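Umcombe Dental Rooms
Monthly Safety Walk-Through: Checklist With Comments
February round, both treatment rooms and the steam room

We love doing this one! It takes a morning, everybody learns something, and the list gets a little better each time. Marks are OK, FIX or WATCH.

1. Hand washing sinks
OK. Soap and paper towels full at both. The new foot pedal in room 2 is a joy to use, please keep the floor clear in front of it.

2. Water lines to the chairs
OK. Flushed at 7:30 before the first patient. Test strips read fine on both chairs. Write the result in the book even when it's boring (boring is great).

3. Steam sterilizer
WATCH. Cycle 31 finished with a good indicator strip, but the door seal is starting to look tired along the bottom. A new seal is on order from Valtingate. Until it's in, check the seal by hand every morning and initial the sheet.

4. Instrument pouches
FIX. Two pouches in the Skeder drawer had no date on them. Both went back through the full cycle. Date first, then fill, then seal! It really is quicker that way once you get used to it.

5. X-ray aprons
OK. No cracks, no creases. Hung up and not folded, which made my day after last month.

6. Emergency kit
WATCH. Oxygen is full and the masks are in the lid. One glucose gel runs out next month, replacement asked for. The kit lives on the lower shelf by the hall door and should go straight back there after any drill.

7. Sharps boxes
OK. Room 1 is getting close to the fill line, so swap it before the end of the week. Never push anything down to make space.

8. Eye protection
FIX. Patient glasses in room 1 are scratched badly enough that people squint through them. Bin them and open the new pack.

9. Polishing handpieces
OK. Oiled, bagged and logged. The one on the Gentile tray was noisy in January and is running sweetly now.

10. Floors, cords and lighting
OK. The loose cord cover by the front desk has been taped flat. Exit sign lit, hall lights all working.

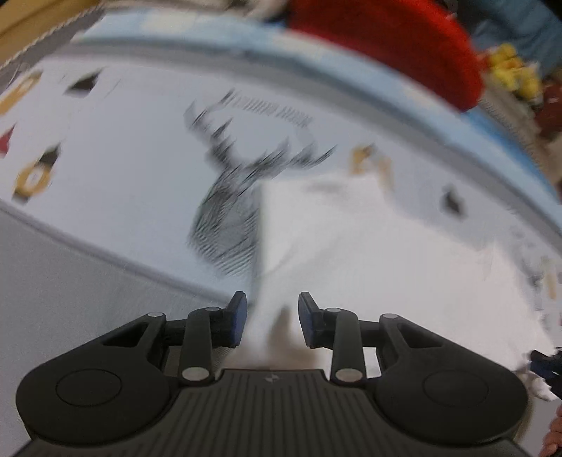
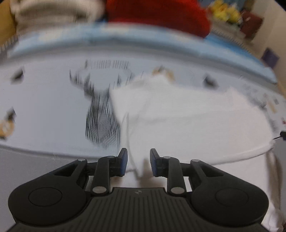
11. Cleaning products
FIX. One spray bottle had a label so faded I had to guess, so out it went. Every bottle needs a name and a mixing date, in marker, on the side that faces out.

12. Fire extinguishers
OK. Needles in the green, pins in place.

Open items: sterilizer seal, glucose gel, patient glasses, sharps box in room 1. Anything marked FIX gets done within 24 hours and initialed on the sheet by the steam room door.

Next month we'll add a line for the suction traps. Great suggestion from the team, keep them coming!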